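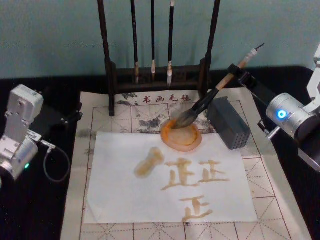 I bought the Derkstead brush starter kit in June, after two terms of an evening calligraphy class where everything was supplied. It was time to own my own gear and practise at home. I'd used the class rack, a dark wooden one with three brushes hung tips down, and assumed any kit would come with something similar. The Derkstead one doesn't. You get two brushes, a bottle of ink, a roll of practice paper and a cotton wrap, all in a cardboard tube.

The ink is the best thing in the box. It's a soft black that goes properly grey when you add water, and it doesn't smell much, so I can use it in the kitchen without complaints. The bottle has a narrow spout, handy for small amounts. It stains, as you'd expect. My good tea towel is now my ink tea towel.

The paper is less good. It's thin and thirsty, and a slow stroke spreads into a fuzzy line before you've lifted the brush. Beginners are slow, so this is an odd choice. I went back to the cheaper paper from Wurkwood, which has a bit of sizing in it and forgives you a little. Keep the kit roll for quick strokes and warming up. 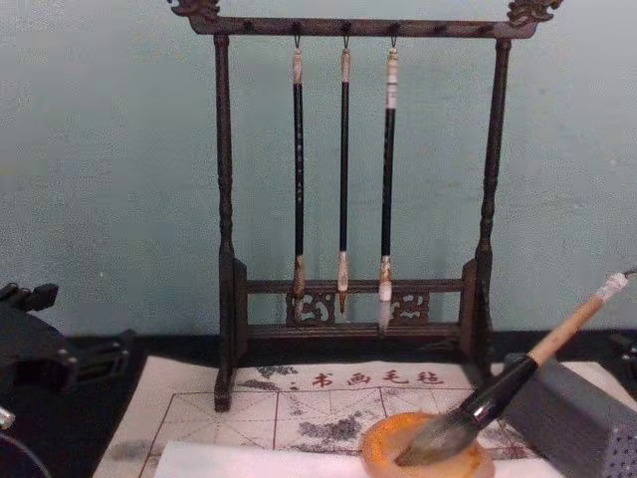

Brushes and drying

Both brushes are mixed hair. The larger one holds a decent load and comes back to a point after most strokes. The smaller one shed hairs for the first 3 sessions, then settled down. Rinse them in cool water, squeeze them out gently and hang them up. Both have a cord loop at the end of the handle, and the loop on my small one came unglued when I first hung it. A dab of wood glue fixed it.

The cotton wrap is fine for carrying brushes to class but don't store damp ones in it.
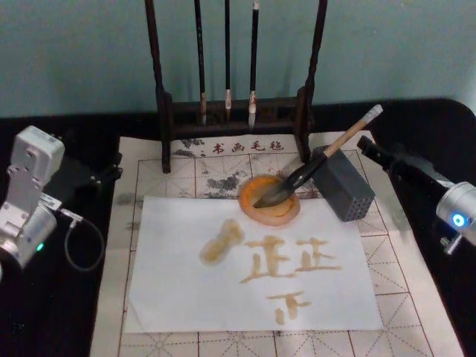 D. Lytvynenko
Reviewer, paper and pens

A felt mat isn't included either, and you'll want one. Mine is a Kanach, plain grey, and I paid extra to get it large enough for a full sheet. A mat with a printed grid is worth looking at if your characters drift in size the way mine do. With thin paper you can see the lines through it.

I've now done over 30 sessions with the kit. The larger brush still has its point and there's a third of the ink left. I'd buy the ink and that brush again on their own. The rest you can source separately for the same money, and get paper you'll enjoy using.
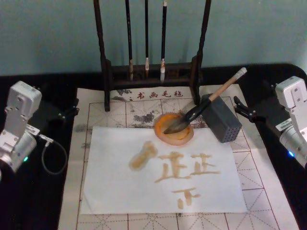
Kanach in Ballarat wrote in to say the newer kits come with a heavier paper, and that the small brush still sheds.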